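The Landach field tripod costs more than my first car did, and on Saturday I carried it up to the reservoir at Rusudero to find out whether it was the better purchase. I photograph edges of things, mostly: car parks, the backs of warehouses, the bit of a leisure centre where they keep the spare goalposts. It's slow work on a large camera and I need legs that stay where I put them.

The good news first. The legs lock with a quarter turn and stay locked. I had 32 sheets of film with me and used 20, and only one is soft, from when I kicked the thing myself. The spikes are proper spikes. The centre column is short, for which I'm grateful, as I've never raised one without regretting it.
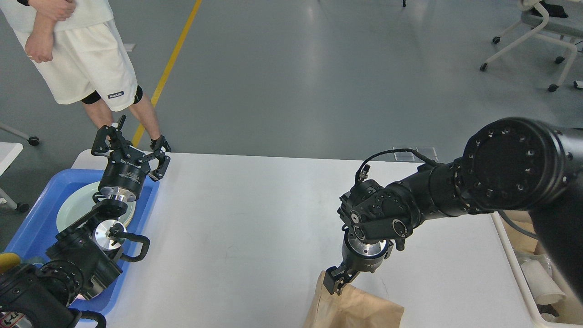
*Folded arms, white shirt, white shorts, black knee pads.*

Now the head. Landach sells it as part of the kit and would like you to think of it as a gift. The pan lock has two settings, loose and welded. There's a spirit level, placed where the camera covers it completely. Sinan Değirmenci, who has the same kit, took his head off in the first week and now uses it as a doorstop – a very good one, he says.

I've put my old Kaplan head on instead and I'm happier. That does mean I've paid 500 pounds for three legs and a bag. The bag is nice. It has a pocket for a cable release and another, much larger, for something I haven't identified.

Buy the legs if you can find them on their own. Areti Makris got hers second-hand for 400, no head, one spike missing, and she hasn't stopped mentioning it.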